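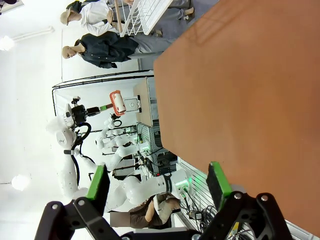

Does royalty money from a graphite mine reach the district where the mine is?

Part of it does, but it usually arrives late, and the district often learns the amount only when the transfer comes in.

Research > Working Papers > Resource Revenue > Section 4

4. Royalty transfers in Bindora Province

Severyn Hordiienko, Josée Beaudoin, Montserrat Sarmiento

4.1 The sharing rule

The provincial revenue law divides graphite royalties between the province and the district of extraction. The province keeps 70 percent. The remaining 30 percent goes to the district, which must spend it on roads, water supply, schools or clinics. The law does not say when the district share must be paid. It says only that payment follows "reconciliation," a term it leaves undefined. In practice the provincial finance office treats reconciliation as complete when the mining company, the tax authority and the office itself have signed the same statement of tonnage and price.

Soltska operates the only mine in the province that pays royalties on a regular basis. Its ore goes by road to the port at Trivar. Weighing takes place twice, at the mine gate and again at the port, and the two weights do not match because the ore dries on the way. The company reports the port weight. District officials in Quintana, where the mine is located, argue that the gate weight should be used. The disagreement was raised in nearly every interview, although the effect on the royalty is small compared with the effect of late payment.

4.2 Timing

District budgets are approved in October, before the royalty figure for the coming year is known. The district planner in Quintana enters an estimate based on the last transfer received. When the transfer falls short, projects already under contract are slowed down or left unpaid. When it is higher, the surplus cannot be spent without a budget revision, and a revision needs provincial approval. Officials described both situations as normal.

We compared royalty statements with district bank records for three years. In each of them the transfer arrived after the work season for roads had begun. Road crews can grade laterite only in the dry months, so money that arrives late in the season is mostly carried over. The district auditor, Afshin Ghasemi, told us that the carried-over funds are often read by the province as proof that the district cannot spend what it already has. He has written to the finance office on this point and has not received a reply.

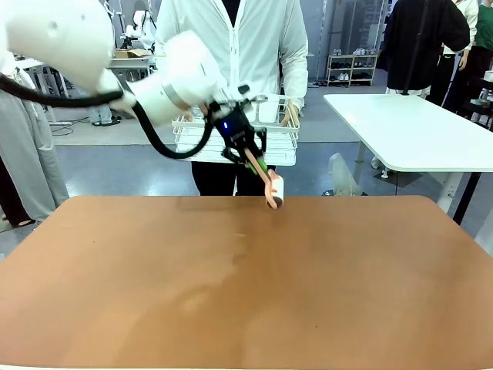 Figure 3. Brown tabletop with a white robot arm and black gripper.

4.3 What residents are told

The law requires the district to post the amount received and a list of projects. Quintana does this on a notice board outside the administration building. The list gives project names and budgets but leaves out the location, and two villages may have a borehole project under the same name. Village leaders said they could not tell whose borehole had been funded.

Soltska publishes its royalty payments in its annual report. The company gives the full amount paid to the tax authority, and radio stations repeat that figure. Residents then compare it with the much smaller sum on the notice board and conclude that the difference has been stolen. Some of it may have been — our records do not allow us to rule this out — but most of the gap is explained by the sharing rule itself, which few of the people we spoke to had heard of. One market trader said she had assumed the whole payment belonged to the district "since the holes are here."

Antonina Ostapchuk, who handled community relations for the company during our fieldwork, said that staff were told to avoid discussing the provincial share. The company's view was that explaining public budgets is the government's job. The district's view was that the company should correct a figure it had itself put on the air.

4.4 Limits of the records

The bank records cover transfers into the district account only. Payments made by the province directly to contractors working in Quintana are booked elsewhere, and we were not given access to them. If these were large, the district would have benefited more than our figures show. We also could not check the price used in the royalty statements against sales contracts, which are confidential. Section 5 takes up the price question using customs data from Trivar.

Posted January 3, 2023
12 shares | 4 comments

Related papers
Gate Weight or Port Weight? Measuring Ore in Bindora
District Budgets and the Dry Season
Who Hears About Royalties: Local Radio in Quintana
Road Haulage and Dust on the Trivar Route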